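Mon 13 September

Glue gun trial, continued from the June notes. Purpose is to settle a method for tacking the foam-core spacers and cable clips on the Setolen housings before the next batch goes to Rondidton. Epoxy holds but takes too long. Double-sided tape let go on two housings last time and I don't want to go back to it.

Stock: clear sticks, Trarnine general grade, one opened carton. The amber sticks are finished. Reordered under job 1199.

Preheat. Previous entries say to start when the glue runs from the nozzle. Too early. The first beads were stringy and had a dull skin, and they peeled off bare aluminium in one piece. Left the gun on its stand for the full 20 minutes and the strings mostly went away. Use 20 as the standing figure from now on.

Surfaces:
Aluminium offcut, wiped with isopropyl: poor. Bead lifts with a fingernail at the edge.
Aluminium, scuffed with grey pad then wiped: acceptable for clips, not for anything carrying weight.
Foam core, paper face: good. The paper tears before the glue does.
ABS lid: good, slight softening under a thick bead. Keep it thin.
Polypropylene tray: no bond worth recording.

Warming the scuffed aluminium with the heat gun first made the largest difference of anything tried. The metal pulls heat out of the bead before it wets. Open time is short even so, and the clip has to be in position before the trigger is squeezed.

Load check on part 912 (the long clip), scuffed and warmed, hung from the Iwasaki spring balance. Held 2000 g overnight with no visible creep. One sample only. Repeat with three more before anyone quotes it.

Bench notes. Drips come off the floor surface cleanly once cold; use the plastic scraper and leave the blade in the drawer. Glue in the grout lines is another matter and has to be picked out, so keep the gun away from the tiled walls. Don't lay a hot gun on its side. Glue runs back behind the nozzle and sets there, and the next person gets a jammed feed.

To do: cut more aluminium coupons, label the scuffed ones on the back, find the silicone mat, check whether the slow-set sticks fit this gun's feed.

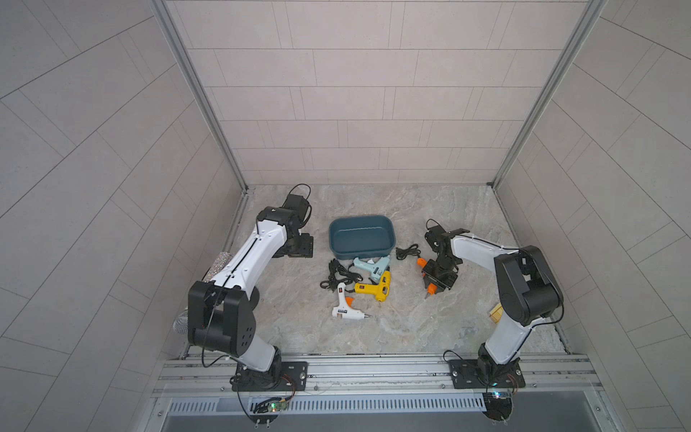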